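Home and Shop Automation > General talk
Thread: Can any of them clear a bathroom yet?

hlowther
I manage cleaning for a block of 75 furnished rentals in Deresbridge. The owner came back from a trade show convinced that we'll have machines doing the turnovers by June. I don't need floors done, we have floor machines. I mean picking up what guests leave behind and putting it where it goes. Is anyone close?

Clem McKinnon
No. I ran two arms at Sheehan, loading a parts washer. Same part, same tray, 16 to a tray. They were fine until somebody bought trays with a different lip. Your bathrooms are never the same tray.

tegan_c
I'd say closer than Clem thinks. An arm doesn't have to know every bathroom. It has to pick up one thing at a time off a flat surface and drop it in a bin. We're working on that in simulation at Clatix. The toilet tank is one of our test spots since people put everything on it. Two renders:

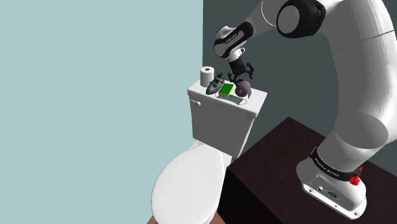
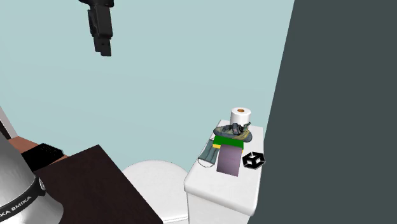 Toilet tank clearing, simulated. Mask and paper roll are on the lid in both.

hlowther
That's a fair copy of what my people find, minus the hair.

Clem McKinnon
Simulated is the word I'd underline. What's your pick rate on the mask? Thin, flat, loops hanging off it. We couldn't get a shop rag off a bench with two fingers.

tegan_c
Bad on the mask. I won't post a number because it changes every time we change the friction settings. The sponge and the roll are easy. Cloth is somewhere in the middle, if it's bunched up you can pinch it, if it's flat you can't.

Minoru M
Suction for the flat stuff?

tegan_c
Doesn't seal on fabric. Fine on a box.

lmudgway
I clean for a living, so take this how you like. Picking it up is the small part. I have to decide if it's trash. A used mask is trash. A half roll of paper stays. Anything that looks like it belongs to somebody goes in a bag with the room number on it. Then I wipe the lid, and the wiping is the job. Does the arm wipe?

tegan_c
Not in this test. Wiping a flat lid is doable. Behind the seat hinges, no.

lmudgway
Behind the hinges is where the complaints come from.

Minoru M
Cost matters too. Stemthorpe quoted us for an arm on a cart and it was more than a year of one cleaner's pay, before the service contract. And somebody still has to wheel it from room to room.

Clem McKinnon
And over the door sill.

tegan_c
Prices will drop. I still think tidying one surface in a known room is a few years out, not twenty. Hamish's units are all furnished alike, which helps a lot.

hlowther
They were alike when we bought the furniture. Tenants move it. I'll tell the owner not by June. He can spend the money on a second linen cart, we've needed one for ages. Tegan, if you ever want real bathrooms to try it in, message me.

tegan_c
Will do. What size are they? Our arm base needs a fair bit of room beside the toilet.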